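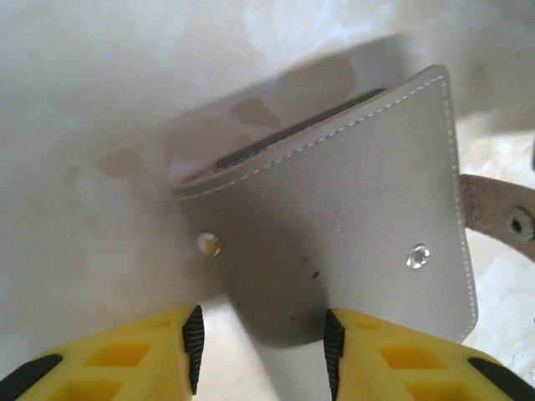 Carrying cash on a long trip, how much?

milepost_70
Leaving in March for 16 days, driving from Jillholm up to Varkum and back on the old highway. I usually pay for everything by card. My father-in-law says to bring $400 in small bills. That seems like a lot to me. What do people do?

dunlap_r
He's right. Two of the gas stations past Plilgate are cash only after 9 p.m. and the campground has an envelope box. No change given, so bring ones and fives.

teacozy
I did that drive last fall and used cash once, for firewood. $70 would have covered me with plenty left. $400 is too much to have on you.

dunlap_r
Which campground? The state one takes cards now. The one by the lake doesn't.

teacozy
State one. Didn't know about the lake.

gravelroad
Split it up. I keep a day's worth in my wallet and the rest in the glove box inside the owner's manual. Never had a problem.

kpw
Glove box is the first place anybody looks. Put it in your bag with your socks.

gravelroad
Twenty years of driving and it's still there, but suit yourself.

milepost_70
We're staying at the lake one for 2 nights, so that settles part of it. Is there an ATM in Varkum?

dunlap_r
One, inside the Barajas market. It charges a fee and it was out of order both times I tried it. Get your cash before you leave.

teacozy
There's a credit union too, across from the post office. Lobby hours only.

milepost_70
OK. Going with $200 and a second card kept in a different bag. Thanks all.

kpw
Call your bank about the second card if you haven't used it in a while. Mine got declined at the pump.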